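3.2 The seating area

The third setting considered in the study is the seating area of the living room. It was chosen for the reason that most households own a sofa, most sofas carry loose cushions, and loose cushions are moved many times a day without anyone giving the matter much thought. In the household diaries collected for the Surance project, putting cushions and pillows back in place was the chore most often recorded under "other tidying". It was also the chore that respondents found hardest to describe. Several diaries give it a single word.

For the purposes of this section, a soft furnishing is any loose textile item that is kept on or near a seat and can be lifted with one or two hands. The term covers throw pillows, bed pillows brought into the living room, bolsters, folded blankets and knitted throws. It does not cover headrests, backrest cushions or seat panels that form part of the sofa itself, even where these can be unzipped or detached for cleaning. The distinction was first proposed by Fekete in the Lirnel pilot and has been kept here with one change. Blankets spread flat over a seat as a protective cover are now treated as part of the sofa.

Across the full set of diaries, 1,043 entries mention a soft furnishing. Of these, 537 refer to an item on a seat and 131 to an item on the floor. The remaining entries either name another location, such as a bed, a window ledge or a laundry area, or give no location at all. Entries of the last kind were kept in the count but were left out of the coding described below.

Three features of the seating area affected how entries were coded.

The first is the sofa's own padding. On a plain bench or a firm settee, a throw pillow stands out clearly and its place is easy to record. On a heavily padded sofa the matter is less simple. Deep seams and raised sections give a loose pillow several places in which to settle, and a respondent who writes "in the corner" may mean the corner of the seat, the corner formed by the backrest and the armrest, or the end of the sofa nearest the wall. Coders were asked to accept the respondent's wording where it could be read in only one way and to enter "on seat, place unclear" in every other case.

The second is the contrast between the pillow and the seat. Respondents were more likely to name the colour of a pillow when it differed from that of the upholstery. Pale items on pale leather were often recorded simply as "the pillow" or "the other one". Where a diary used such a phrase, the coder went back through the earlier pages to find the first full mention of the item. This step was slow, but it settled most of the doubtful cases.

The third is the line where the sofa meets the floor. A pillow lying against the base of a sofa may be recorded as "by the sofa", "under the sofa" or "on the carpet", and the same respondent may use all three phrases in one week. Under the Mogensen scheme these would have been entered as separate locations. In the present study they are joined in one code, F2 (floor, touching furniture), which also takes in items with a corner pushed into the gap beneath the seat. Code F1 is used for items on open floor and F3 for items wholly beneath a piece of furniture.

Figure 4 shows the cream leather sofa in the living room used for coder training.

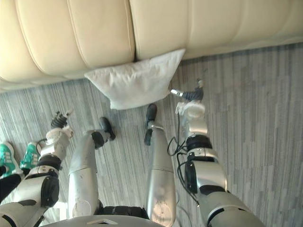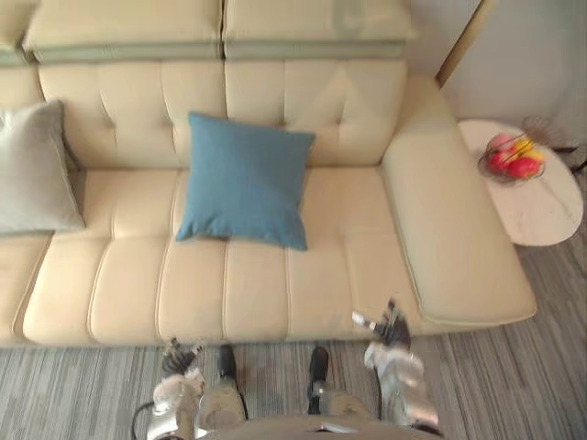
Figure 4. Cream leather sofa, training room. First view: white pillow at the base of the sofa, on grey carpet (code F2). Second view: blue and pale grey-green throw pillows against the backrest (code S1).

3.3 Coding procedure

Each entry was read by two coders working apart from each other. Both had completed a training period in May, during which they practised on 30 entries drawn from the Lirnel pilot and discussed their results with the lead coder, Dénes Fekete. The practice entries were not used again.

The coders entered three things for every soft furnishing: the item, its location before it was moved, and its location afterward. Where a diary gave only one location, the other field was left blank. Coders were told not to fill a blank field by guessing from the respondent's usual habits, even in households where the same pillow was plainly returned to the same place each evening.

Seat codes follow the same pattern as floor codes. S1 is used for an item resting on the seat and leaning on the backrest, S2 for an item lying flat on the seat, and S3 for an item on an armrest or on top of the backrest. An item that touches both the backrest and the armrest is coded S1. The Prernier manual, from which the seat codes are adapted, allows a fourth code for items held in the lap of a seated person. This was dropped after the pilot, as no diary had made use of it.

Disagreements were of two main kinds. In the first, the coders differed on whether an item was a soft furnishing at all. Seat pads tied to dining chairs, pet beds and a quilted cover for a piano stool all gave rise to discussion. Seat pads and stool covers were in the end left out, as they are fixed or fitted to one piece of furniture, and pet beds were left out on the ground that respondents did not regard them as belonging to the seating area. In the second kind, the coders agreed on the item but not on its location. Most of these cases concerned the boundary between F1 and F2. A pillow described as "in front of the sofa" may or may not be touching it, and the diaries seldom say. The rule adopted was that F2 should be entered only where the respondent used a word implying contact or closeness, such as "against", "by" or "beside". All other cases were entered as F1.

The final version of the coding guide was approved on 14 Sep 2018 and was applied to the whole set, including entries that had been coded under earlier drafts.

3.4 Limits of the diary material

The diaries record what respondents noticed and chose to write down. A pillow that falls to the floor and is picked up at once will seldom appear, whereas one that remains there until the evening may be entered by two members of the same household. Double entries were removed where the time and the item matched. Where only the item matched, both were kept.

Respondents also differed in what they regarded as tidy. In some households a pillow on the floor was in its ordinary place, being used as a seat or a footrest, and its return to the sofa was recorded as clearing up after a visit. In others, a pillow leaning slightly to one side was thought worth a line. The codes describe location only, and no judgment about neatness should be read into them. The wording used by respondents to express such judgments is taken up in Section 5.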